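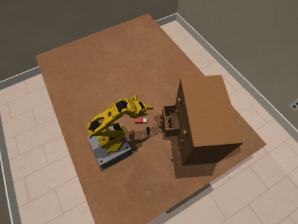

Ans Boersma wants to know why we'd inspect anything before the money is approved. Fair question! Every "no" below changes what we order, and I'd love to catch it while it's only a line in the budget.

**Pre-purchase safety checklist, arm and drawer cell, Zusstead**
Dec 17, 2023

- [x] Base plate footprint fits the bench, room left for the cabinet
- [x] Drawer can open toward the arm
- [ ] Bolt pattern confirmed with Koster

*Comment:* Get the pattern in writing. A new adapter plate is $200 and I'd much prefer to spend that on grippers.
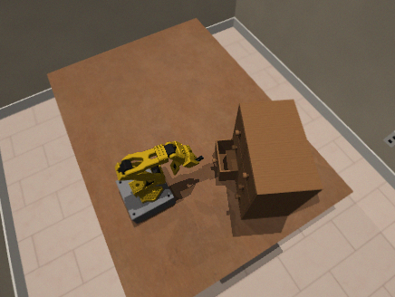

- [ ] Pinch points marked at shoulder and elbow
- [ ] Stop button within reach from both sides of the bench

*Comment:* Wadus quoted $700 for the stop kit with two buttons. Worth every cent, so please keep it in.
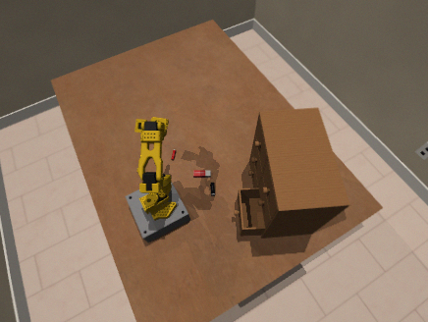 - [x] Small parts kept between arm and cabinet
- [ ] Speed limit set for drawer work
- [ ] Spare fingers on the order (6, please)

*Comment:* Zina can load the speed limit at setup, which saves us a service visit. Great news for the June budget!
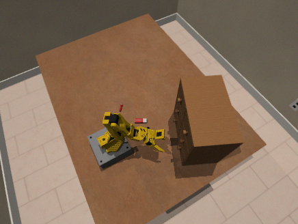
- [ ] Guarding priced, $300 set aside
- [ ] Training hours added to the plan

*Comment:* Els Van Hecke signs off once the open boxes are closed. Send me the Koster drawing first.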